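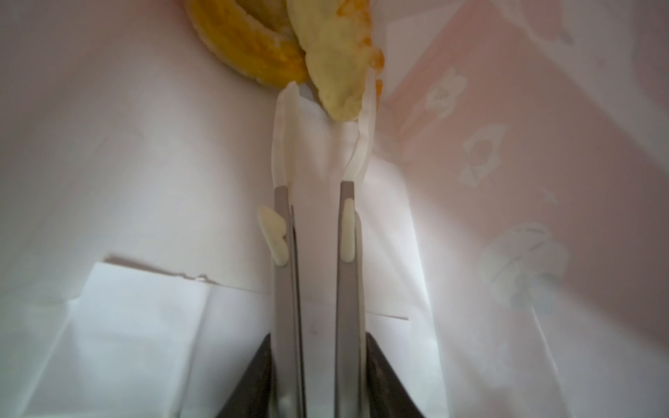
Brushed metal, close up. Photo: Clullau

PATSIDE – Clullau, the evening school that taught 70 adults to sharpen a kitchen knife last year and sent most of them home with all their fingers, opens enrollment in May for its new course in fixing wobbly chairs.

Classes start at 8 p.m. and run for eight weeks. Students bring their own chair.

"People have been folding napkins under that leg for years," said course leader Macario Villalobos. "We respect the napkin, but it has done enough."

Press contact: Shalini Sisodia, Clullau, Patside.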